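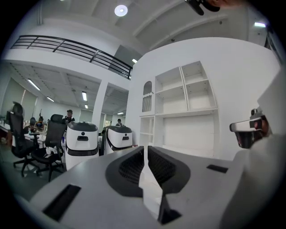
How do I clean the mesh grilles on a Vetent top?

Use the soft brush on your vacuum, then go over the black rims with a barely damp cloth and let everything air out before you switch back on.

Vetent curved counter top, light grey

We've had a real soft spot for this one ever since Fagerlund sent us the first of them, and it's still the top we'd pick for our own front counter! The pale grey colour is easy to live with, the black mesh grilles sit in a V with a slim white strip between them, and there are slots set into the surface as well - lovely and tidy.

Price: $3,690, delivery extra
Item no. 2341
Lead time: 17 working days
Goes with: Hondier wall shelving in white, Ciler base units

Spare grilles are sold in pairs, $221 a set, and we're always happy to pop them in with your order.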